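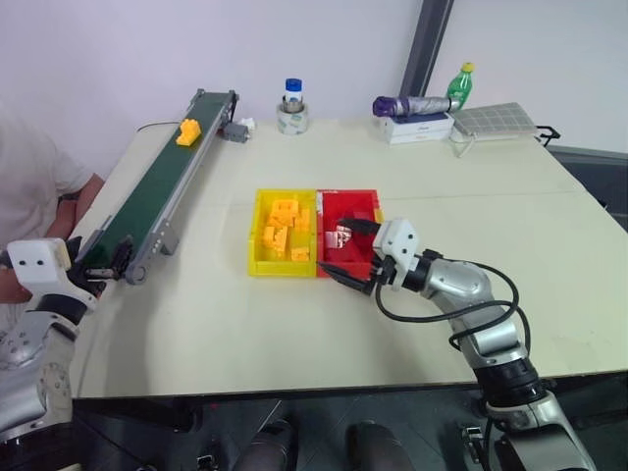
Sorting bench, yellow bin and red bin side by side, belt on the left.

October 5, 2024. Quiet Saturday, so I finally got to think about the Omura cell! Since March the packers have gone from lifting all day to mostly watching and fixing jams (over 60 a shift at first, 13 now). Backs are happier, but two people told me they miss the chatter on the line.
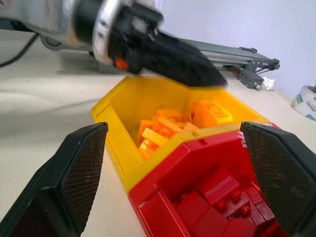
Fingers on the brick container, orange pieces inside.

Ask Raltov about spare grip pads, and get the packers in on the next layout.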